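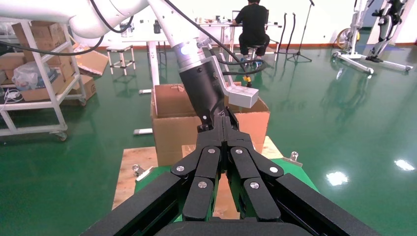 Chapter 9
The Box and What Goes in It

Most people learn to pack a box the way they learn to fold a map, by doing it badly in a hurry and blaming the box. This chapter assumes you have done the same. A brown corrugated box is a fairly forgiving object, and it will put up with a lot before it gives way, usually on a staircase. Look at one standing open with its flaps partly raised, as the cardboard box on the wooden platform is, and you are looking at the last moment when any mistake is free. Once the tape goes on, every mistake has to be cut open with a knife, and the knife is generally in the box.

In Chapter 8 we dealt with choosing a size. You will remember the packing room at Haltero, where the staff kept 3 sizes on the shelf and used the largest for everything, including a single order of buttons. Their shipping costs were impressive. What we left out was the filling, and filling is where the arguments start.

Consuelo Ñahui, who ran that room for more than 9 years, taught new packers with a box of dinner plates and a waist-high drop. She let them pack however they liked. Then she dropped it. The plates were seconds from the Piątek outlet and cost very little, and she considered them the cheapest textbook on the market. (We have tried not to take this personally.) Her record sheet for one January lists 197 test drops and 93 boxes with something broken inside. She circled the second number and wrote "better" next to it.

We will use her sheet throughout the chapter. The early sections cover the floor of the box: how to close the bottom flaps, how much tape to use, and why crossing the flaps over and under each other is a habit best left in your college dorm. The middle sections take up weight and empty space. Heavy things go low, as everyone knows and few people do when the heavy thing turns up last. Empty space gets filled with paper, and the paper has to be crumpled harder than feels polite.

The final section is about where the box sits while you work on it. Students tend to skip this part. Si-eun Hong, whose bench plans for Wivar appear in Figure 9.4, found that packers working on a surface too low for them rushed the top layer, where the glasses usually are. A bench that wobbles does the same thing to a person more slowly.

Before you read on, find a box you packed some time ago and have not opened. Most households own several. Write down what you believe is in it and which item is on the bottom, then open it and check. Keep the list, as you will need it for Exercise 3, and try not to start reading the old letters.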